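Schreiben und Illustrieren für Kinder
Skript zur vierten Sitzung: Wer erzählt eigentlich, der Text oder das Bild?

Hallo zusammen, wie versprochen kommt hier das Skript zur Sitzung, etwas ausführlicher als sonst, denn am Ende ging es doch ziemlich schnell (meine Schuld, ich habe mich beim Thema Vorsatzpapier verquatscht). Wer am Donnerstag gefehlt hat, sollte damit gut nachkommen. Wer da war, darf die ersten Absätze überfliegen und gleich zum Umblättern springen.

Noch mal kurz zum Ausgangspunkt. Letzte Woche hatten wir das klassische Bilderbuch als Format: in der Regel 32 Seiten, davon gehen Titelei und Impressum ab, es bleiben also je nach Verlag zwölf bis vierzehn Doppelseiten für die Geschichte. Ich weiß, das klingt nach Buchhaltung. Aber ich merke jedes Semester, dass die schönsten Ideen daran scheitern, dass jemand auf Doppelseite neun immer noch die Großmutter vorstellt. Bitte legt euch deshalb für euer Projekt einen Seitenspiegel an, von Hand, mit kleinen Kästchen, so hässlich wie nötig. Am Rechner fängt man sofort an, Schriften auszusuchen.

Drei Arten, wie Text und Bild miteinander umgehen

In der Literatur findet ihr dafür alle möglichen Begriffe, und die Abgrenzungen sind nicht überall gleich. Ich benutze die gröbste Einteilung, mit der man am Schreibtisch etwas anfangen kann.

Erstens: Beide sagen dasselbe. Im Text steht, dass der Hase einen roten Schal trägt, und auf dem Bild trägt der Hase einen roten Schal. Bei Büchern für ganz kleine Kinder ist das völlig in Ordnung, da macht das Zeigen und Wiedererkennen ja gerade den Spaß. Ab vier Jahren wird es schnell zäh.

Zweitens: Sie ergänzen sich. Der Text sagt »Der Hase zog los«, und wie er loszieht, wie viel Gepäck er schleppt und dass es schon dunkel wird, das erfahren wir aus der Illustration. Das ist der Normalfall, und hier liegt die meiste Arbeit, auch für die Schreibenden. Ihr müsst nämlich streichen! Alles, was das Bild übernehmen kann, darf raus. Adjektive für Aussehen fast immer, Ortsangaben sehr oft.

Drittens: Sie widersprechen sich. »Der Hase hatte überhaupt keine Angst«, und dazu sehen wir zwei Ohrenspitzen, die unter dem Bett hervorschauen. Kinder lieben das, weil sie in dem Moment mehr wissen als der Text. Beim Vorlesen rufen sie dann dazwischen, und genau so soll es sein. Vorsicht nur mit der Dosierung, ein ganzes Buch aus lauter Widersprüchen ermüdet.

Am Donnerstag kam von Rhea Estrella die Frage, ob man so einen Widerspruch im Manuskript dazuschreiben muss, wenn man nicht selbst zeichnet. Ja, unbedingt, sonst versteht es im Lektorat kein Mensch. Setzt eine kurze Bildnotiz in eckige Klammern unter die betreffende Zeile. Kurz heißt: ein Satz. »[Bild: Der Hase liegt unter dem Bett.]« reicht völlig. Welche Farbe die Bettdecke hat, geht euch nichts an, das entscheidet die Person, die illustriert. Ich sage das so streng, weil ich selbst mal ein Manuskript mit anderthalb Seiten Bildanweisungen abgegeben habe. Die Illustratorin hat sich sehr freundlich bedankt und dann alles anders gemacht, und das Buch wurde dadurch deutlich besser.

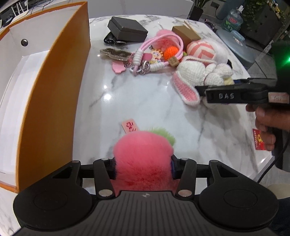
Fachbereich Gestaltung und Literatur, Arbeitsbereich Kinder- und Jugendbuch

Das Umblättern

Jetzt zu meinem Lieblingsthema. Das Umblättern ist im Bilderbuch ein Erzählmittel, und zwar eines, das der Roman so kaum hat. Vor dem Umblättern steht eine Frage, danach kommt die Antwort. Oder eine falsche Antwort, dann muss man gleich noch mal blättern.

Unser Beispiel war »Yimer und der lange Fluss«, der Entwurf von Jonalyn Manalo aus dem vorigen Jahrgang, den wir freundlicherweise verwenden dürfen. Yimer ist ein Otter, der einen Brief nach Tallau bringen soll und ihn unterwegs verliert. In der ersten Fassung stand auf einer rechten Seite: »Da war der Brief weg. Er lag im Schilf.« Beides auf derselben Seite, beides im selben Atemzug. In der zweiten Fassung endet die rechte Seite mit »Da war der Brief«, dann wird geblättert, und auf der neuen Doppelseite steht ganz klein, links oben: »weg.« Rundherum nur Wasser. Es sind dieselben Wörter, und trotzdem hat bei der zweiten Fassung der halbe Kurs hörbar Luft geholt.

Was ich daran so mag: Jonalyn hat dafür keinen einzigen neuen Satz geschrieben. Das Schilf kommt jetzt erst zwei Doppelseiten später vor, und zwar nur im Bild. Wer aufpasst, entdeckt den Brief vor Yimer.

Ein paar Handgriffe, die sich bei uns bewährt haben:

Den Satz vor dem Umblättern offen lassen. Ein »aber«, ein »und dann« oder ein halber Satz genügt. Nicht auf jeder Seite, sonst wird es zur Masche.

Die Seitenwechsel im Manuskript markieren, auch wenn der Verlag das später umwirft. Ich schreibe einfach die Nummer der Doppelseite an den Rand.

Laut lesen und dabei wirklich blättern. Faltet euch einen Blindband aus Kopierpapier, klebt die Textstreifen ein und lest ihn jemandem vor, der die Geschichte nicht kennt. Ein Kind wäre ideal, eine Mitbewohnerin tut es auch.

Wie lang darf der Text sein?

Die ewige Frage! Es gibt keine Regel, aber es gibt Erfahrungswerte, und der Entwurf von Jonalyn liegt bei 758 Wörtern. Das ist für ein heutiges Bilderbuch eher an der oberen Grenze, geht hier aber auf, weil viel Dialog drin ist und die Sätze kurz sind. Mylene Gatchalian hat in der Diskussion eingewandt, dass ältere Bilderbücher oft viel mehr Text haben und trotzdem geliebt werden. Stimmt. Ich würde nur dagegenhalten, dass die damals auch anders vorgelesen wurden, und dass ein Debüt es mit langem Text schwerer hat. Darüber können wir gern weiterstreiten, ich bin da selbst nicht ganz sicher.

Ein Trick zum Kürzen: Sucht euch eine beliebige Doppelseite aus und streicht den ersten und den letzten Satz. Lest, was übrig bleibt. Erstaunlich oft fehlt nichts. Der erste Satz war Anlauf und der letzte Satz war Erklärung.

Die Figur im Bild wiedererkennen

Für alle, die selbst zeichnen, und auch das haben wir nur gestreift: Eine Figur muss von hinten, von oben und in Briefmarkengröße erkennbar bleiben. Macht euch ein Figurenblatt mit verschiedenen Haltungen und mindestens einer Rückenansicht. Füllt die Silhouette schwarz aus. Seht ihr dann noch, wer es ist? Bei Yimer war es am Anfang ein Problem, der hätte genauso gut ein Dackel sein können. Jonalyn hat ihm schließlich den Schwanz länger und die Ohren kleiner gezeichnet, und die Posttasche sitzt jetzt so tief, dass er beim Laufen immer ein bisschen darüber stolpert. Damit hatte sie nebenbei auch gleich eine Bewegung für ihn gefunden.

Bei den Farben gilt: Legt die Palette fest, bevor ihr die erste richtige Doppelseite malt. Fünf, sechs Töne, die auf Papier und nicht nur am Bildschirm funktionieren. Druckt eine Probe aus. Bitte! Leuchtendes Grün am Monitor wird im Druck sehr gern zu Erbsensuppe.

Lektürehinweise

In der Handbibliothek steht für euch ein Ordner mit dem Etikett Pestovlow, da sind die Blindbände der letzten Jahrgänge drin. Bitte nur dort ansehen und nicht mitnehmen, es gibt von jedem genau ein Exemplar. Besonders lohnt sich der von Mylene Quiambao, bei dem die Nebenhandlung mit der Schnecke komplett ohne Text auskommt. Ich habe ihn dreimal gelesen, bis ich gemerkt habe, dass die Schnecke die Geschichte eigentlich gewinnt.

Dazu aus dem Reader den Aufsatz über wortlose Bilderbücher, das zweite Kapitel reicht. Der Einstieg ist trocken, ab der Mitte wird es richtig gut.

Aufgabe bis zur nächsten Sitzung

Nehmt eine Szene aus eurem eigenen Projekt, die sich über 2 Doppelseiten erstreckt, und schreibt sie in zwei Fassungen. In der ersten ergänzen sich Text und Bild, in der zweiten widersprechen sie sich. Wer nicht zeichnet, arbeitet mit Bildnotizen, wer zeichnet, macht grobe Skizzen (Bleistift, keine Farbe, nicht länger als 30 Minuten pro Doppelseite, ich meine das ernst). Schreibt darunter in ein paar Sätzen, welche Fassung ihr behalten wollt.

Abgabe wie immer über den Kursordner oder in mein Fach. Die Texte besprechen wir in Zweiergruppen, die Einteilung hängt Divina Castillo an die Tür vom Seminarraum. Sie sammelt auch die Anmeldungen für die Werkstatt bei Plinevance. Das ist der kleine Bilderbuchverlag, der im Januar zwei von euren Projekten ins Lektoratsgespräch einlädt. Bewerben könnt ihr euch mit einem Seitenspiegel, dem vollständigen Text und einer ausgearbeiteten Doppelseite. Mehr wollen sie nicht sehen, schickt also wirklich nicht mehr.

Zwei Nachfragen noch, die mich per Mail erreicht haben. Ja, gereimte Texte sind erlaubt, aber lest sie vorher jemandem vor, der das Metrum nicht kennt, und hört hin, wo die Person stolpert. Und nein, die Geschichte braucht keine Moral. Wenn eure Figur am Ende etwas gelernt hat, schön. Wenn sie am Ende nur ihren Brief wiederhat und nach Hause geht, ist mir das mindestens genauso lieb.

Nächstes Mal machen wir mit Vorsatzpapier und Titelseite weiter, diesmal richtig. Bringt bitte ein Bilderbuch mit, das ihr als Kind mochtet, und schaut euch vorher an, was auf den Innenseiten des Einbands passiert.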